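Home > Laundry & Clothes Care > Knitwear

Folding chunky jumpers so they fit in a drawer

Every December I get the thick knits out and by the end of January the drawer won't shut. I fold them the way I fold T-shirts, in half and in half again, and they come out as a fat lump. The drawer is shallow. Is there a better way, or should I just hang them?

Posted by Tesach, 30th January

Noneo
Don't hang them, the shoulders go out of shape. I ruined a good cardigan like that.

Rai
Do it on the bed, you need the room. Lay the jumper face down and smooth it out from the middle. Bring one side in to the centre with the sleeve folded back down along it, then do the same with the other side. Fold up from the hem in thirds. Press the air out with your forearms between each fold. 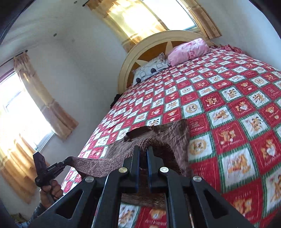 Brown wool is the worst for showing fluff, so check your bedspread first. If it still comes out too thick, stop at one fold and lay it flat along the drawer, heaviest at the bottom. My limit is 4 to a drawer.

Zodik
Vacuum bags. Job done.

Back to top | Contact us | Terms of use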